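Section 5: Bench Layout and First Run in the Model

5.1 Purpose of this section

This section explains how to set up the two-arm tray bench in the Cladix modelling program before any power is applied to the arms in the workshop. It applies to members of the Gorneline shared workshop who have completed the frame and table assembly in Section 3, and to members who are building the same bench at home from the Betow frame kit.

The model and the real bench are to be kept in agreement at all times. A change made to one shall be made to the other on the same day and entered in the bench log. Work on the real arms may not begin until the checks in 5.6 have been completed and signed.
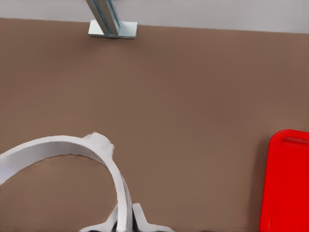 Yoga Hidayat
Bench Systems Supervisor, Gorneline Shared Workshop
Revised 13 June 2021

5.2 Before you start

You will need:

- a computer with Cladix installed and the bench file opened at least once without errors
- the Sani control box, switched off and with its key removed
- the measurement sheet completed at the end of Section 3
- the bench log

The measurement sheet must carry your own measurements. The figures in this manual are those of the Gorneline bench, and home builders should expect theirs to differ. Where this manual gives a length, replace it with the length on your sheet.

CAUTION: Do not connect the Sani control box to the computer while the model is being edited. The program can send a saved position to the arms as soon as a connection is made.

5.3 Left and right

Throughout this manual the left arm and the right arm are named from the robot's side of the table. The arm bases stand at the far edge of the table, and the operator works from the opposite edge. The robot's right arm is therefore on the operator's left.

Members have more than once loaded the two arm files the wrong way round. Both arms will still appear in the model and both will move, but each will reach across the other as soon as a tray position is called. Check the names before loading and check them again after saving.

5.4 Setting out the table

1. Open the bench file and save a copy under your own membership number. Do not edit the original.

2. Enter the width of the tabletop. On the Gorneline bench this is 1393 mm, measured along the edge nearest the operator. Measure the board itself and leave out the frame rails.

3. Set the surface to plain brown with no pattern. A grain or a printed grid may be added later for display, but it must be removed before the camera checks in 5.6.

4. Place the two arm bases at the far edge. Enter the right base first. The program measures the position of the left base from it, and the figures will be wrong if the order is reversed.

5. Place the trays. The red tray goes on the operator's left, within reach of the right arm. The turquoise tray goes on the operator's right, within reach of the left arm. Both long sides run from the operator's edge towards the bases.

6. Enter the spacing between the tray centres. On the Gorneline bench this is 392 mm.

7. Save the file, close it, and open it again. Confirm that every figure has been kept.

NOTE: The program rounds lengths when a file is first saved. If a figure has changed by one millimetre after step 7, leave it as it is. If it has changed by more than this, enter it again and repeat the step.

5.5 Adding the work part and moving the arms

The work part used for the first run is the curved white hook supplied in the bench file. It is light and simple in shape, and it is thin enough for the gripper to close on from several directions. Other parts may be used after the first run has been signed off.

1. Choose the work part from the list and place it in the turquoise tray, near the centre. Leave the red tray empty.

2. Set both grippers to open. Read the value back from the arm panel to confirm it.

3. Call the waiting position for the right arm. The gripper should stop above the tabletop near the red tray with nothing between its fingers.

4. Call the approach position for the left arm. Run this movement at the slowest setting the first time, and keep the pointer on the stop button throughout.

5. Look at the left arm from the operator's side and from above. The forearm will cover part of the turquoise tray, so a single view is not enough to judge whether the fingers are clear of the rim.

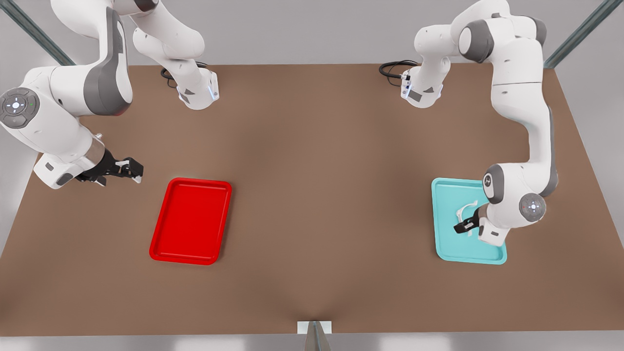

6. If the fingers pass through the rim or the floor of the tray at any point, stop the movement and raise the approach position by 5 mm. Return the arm to its waiting position before trying again. Do not correct the height while the arm is over the tray.

7. When the approach is clear, save both positions under the names given on the measurement sheet. The names are read by the Sani control box and must be typed exactly, including capital letters.

8. Enter the date, your membership number and the file name in the bench log.

CAUTION: A model in which both arms move freely is not proof that the real arms will do so. The cables on the real bench have weight and stiffness which the model does not include. Each cable must be checked by hand as described in Section 6 before the first powered movement.

NOTE: Members sometimes ask whether the table may be cleared further by moving the cable coils off the surface. This is permitted in the model. On the real bench the coils should stay behind the bases, where they cannot be drawn under an elbow.

5.6 Checking the gripper views

The program provides a view from each gripper as well as the views of the whole bench. These close views are used later for lining up the trays, and a mistake in mounting will be carried into every saved position. Check them one at a time.

1. Close all the whole-bench views so that only the gripper view is on the screen.

2. Confirm that some part of the gripper can be seen along the bottom of the view. If no part of it can be seen, the mounting angle has been entered with the wrong sign.

3. Confirm that at least one corner of a tray can be seen.

4. Find one fixed metal part of the frame or its fittings and note where it stands in the view. Write this in the bench log. It will be the reference for later checks.

5. Repeat for the other gripper.

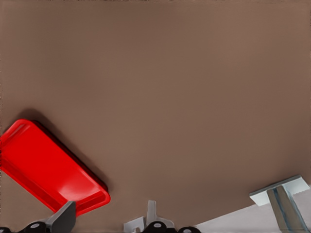
A tray need not appear square or complete in a gripper view for the check to be passed. The gripper is rarely level with the table when it is waiting, and the program does not turn the view to correct for this. It is enough that the rim can be followed for most of its length and that a rounded corner is clear of the gripper parts or only lightly covered. With the red tray lying on the slant at the lower left, its left end out of view and the dark finger across the rim near the lower right, the long upper edge is still open and should be the one used for lining up. The pale top plate of the metal fixture at the far right will serve as the fixed reference under step 4. Do not use a shadow as a reference, even a well-marked one, as it will move when the lighting setting is changed.

If the check fails, return the arm to its waiting position, correct the mounting angle and begin again from step 1. After three failures on the same gripper, stop work and ask the bench supervisor to look at the file.

5.7 Signing off

The completed file is to be copied to the workshop drive and the bench log handed to the bench supervisor. Home builders should keep the log with the control box. Files saved before the January change to the arm positions cannot be signed off and should be set out again from 5.4.

The key to the Sani control box will be issued when the log has been read and signed. It remains issued to one named member only and may not be passed on during a session.

Gorneline Shared Workshop | Contact the bench desk | © 2021 Gorneline | Back to top

Related sections
Section 3: Frame and Table Assembly
Section 4: Installing Cladix
Section 6: Cable Routing and Hand Checks
Section 7: First Powered Movement
Betow Frame Kit: Parts List
Sani Control Box: Fault Lights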